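参观记录:Findow 的 Petumura 软件组
2024-11-22

这次去 Findow,原本只约了一个小时,谈数据格式对接的事,后来对方把整条软件链路都走了一遍,前后待了大半天。回来整理成下面这份记录,给没去的同事看。硬件部分我们组里已经有人写过,这里只记软件。

Findow 的办公区在二楼,采集间和机房在一楼。Petumura 是他们内部对整套工具的叫法,包括采集端、标注端、训练调度和部署时跑在机器人上的那一层。Viltell 是另一个名字,专指中间的感知模块,最早是独立项目,后来并进来,代码仓库到现在还是分开的。两边版本号不一致,文档里经常要写两个,读的时候要留神。

上午先看采集间。他们做双手桌面操作,数据主要来自手持夹爪:操作员一手拿一只,直接在桌上完成动作,位姿由视觉算出来,再加上夹爪的开合量,就是一条完整的轨迹。这样录一条比遥操作快得多,代价是所有压力都转到了定位软件上。手持端没有关节编码器可以对照,位姿一旦算错,后面全错。

标记板固定在夹爪顶上,头部视角的相机只要看得到板上的圆点,就能解出夹爪相对相机的位置。实际问题出在看不全的时候。两只手靠近,一只夹爪会挡住另一只的板;手腕转得大了,圆点在画面里压得很扁,角度解会来回跳。Viltell 现在的做法是两步:先逐帧求解,给每一帧一个置信度;录完以后再离线做一遍整段平滑,置信度低的帧只当弱约束。在线那一步的结果只用来给操作员提示,不进训练集。

我们问了平滑会不会把真实的快速动作抹掉。回答是会,早期版本抹得很厉害,夹爪合拢前那一下微调经常没了。现在平滑窗口按夹爪开合速度自动收窄,接近抓取时基本不平滑。参数写在任务配置里,每个任务可以单独改。
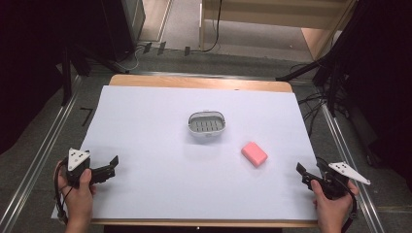
采集间的桌面任务:肥皂与肥皂盒,双手各持一只夹爪。

肥皂和肥皂盒这一组任务,他们拿来做感知和规划的回归测试。目标写起来很简单,把肥皂放进盒子里。白盒子放在浅色桌面纸上,边缘对比度低,分割模型容易把盒沿漏掉一截,估出来的盒子就偏小。夹爪按偏小的盒子去规划,放下的位置会偏。Viltell 的处理是不单靠轮廓,把盒内灰色带槽的衬板也当作一个特征,用衬板的位置反推盒子的朝向。

肥皂本身也有一点讲究。肥皂接近长方体,旋转一百八十度看不出区别,姿态估计会在两个答案之间跳。以前的版本把这种跳变直接传给规划器,规划器就会临时改主意,手腕转半圈再去抓。现在在物体描述文件里声明对称轴,估计结果先归并到同一个代表姿态,再往下传。我们自己的代码里有同样的问题,目前是在规划器里打补丁,他们这种放在感知出口的做法更干净,建议我们也改。

之后看了数据检查工具。一条轨迹录完,进库之前要过三道自动检查:时间戳是否连续,左右夹爪的位姿有没有不合理的跳变,开合信号和画面是否对得上。任何一道没过,这条就进待复核列表,由人看过再决定留还是删。演示用的那一批共81条,检查后直接入库77条,余下的进了复核。复核页面左边是视频,右边是两只夹爪的位置曲线,拖动时间轴时两边同步。界面很朴素,速度快,没有卡顿。

时间戳这一道他们讲得比较细。相机和夹爪开合信号走不同的链路,到主机的延迟不一样,而且延迟会随负载变化。他们没有上硬件同步,每次开录时让操作员把两只夹爪各开合几次,软件从画面里找开合动作,再和信号对齐,算出这一段的偏移。录制过程中偏移如果漂移超过一帧,整条标记为不合格。我问长时间录制怎么办,回答是不录长的,超过时长自动切段,每段重新对齐。

中午在楼下食堂吃饭,去晚了只剩面条。

下午讲控制和部署。训练出来的策略输出的是一小段未来的夹爪目标位姿,不直接给关节指令。下面接一层他们自己写的控制程序,名字叫 Holroyd,负责把位姿目标变成机械臂能执行的关节轨迹,同时管速度限制、关节极限和两臂之间的避碰。人手能做到的姿态,机械臂不一定做得到,这是手持采集绕不开的一个差别。Holroyd 在数据进训练之前也会跑一遍离线检查,逐帧求逆解,把机械臂到不了的片段标出来。操作员当天就能看到标记结果,第二天录的时候会调整站位和手的高度。

策略推理和控制之间的衔接花了不少时间讨论。推理慢,控制快,上一段目标还没执行完,下一段就到了。直接切换会抖。Holroyd 的办法是在重叠区间里做加权过渡,新目标的权重逐步升高,如果新旧两段差得太大,就先减速再过渡。减速的阈值是手调的,他们承认换一个任务往往要重新调,暂时没有自动的办法。

双臂避碰用的是简化几何体,每只夹爪连同手腕用几个胶囊体包起来。简化之后算得快,问题是偏保守,两只夹爪需要靠得很近的动作会被拦下来。肥皂任务里如果一只扶盒子、一只放肥皂,就属于这种情况。目前允许任务配置里单独缩小安全距离,并在日志里留记录。

日志系统是我个人觉得最值得借鉴的部分。一次运行的感知结果、策略输出、控制指令和报警写在同一个文件里,共用一条时间轴,可以离线重放,也可以只替换其中一个模块再跑。比如换一版 Viltell,其他数据不动,直接看规划结果差在哪里。每次代码合并都会自动重放9段固定的记录,结果和基准不一致就不让合并。基准由人确认后才更新,更新理由要写进提交说明。我们目前感知和控制的日志是分开的,对时间戳要靠脚本,出了问题常常要查半天。

也有几处不太顺手的地方。任务配置文件太长,字段说明散在几个仓库里,新人上手慢。Viltell 和主仓库的坐标系约定不一样,一个以相机为准,一个以桌面为准,转换写在中间层,改动时容易漏。标注端目前只支持他们自己的存储格式,导出成通用格式要单独跑脚本,标记板的原始检测结果在导出时会丢掉。最后这一条和我们有关,对方答应在12月的版本里加一个保留选项。

对接方面定了几件事。轨迹数据统一用桌面坐标系,单位为米和弧度,四元数实部在前。置信度字段保留,不做归一化。对称轴声明采用他们的写法,我们这边加一个读取接口。样例数据由对方打包,我们收到后先跑一遍重放,确认没有问题再谈批量传输。

待办:请负责感知的同事看一下对称归并的实现说明,文件已放在共享目录的参观资料文件夹;日志格式的比较由我来写,写完发组内邮件。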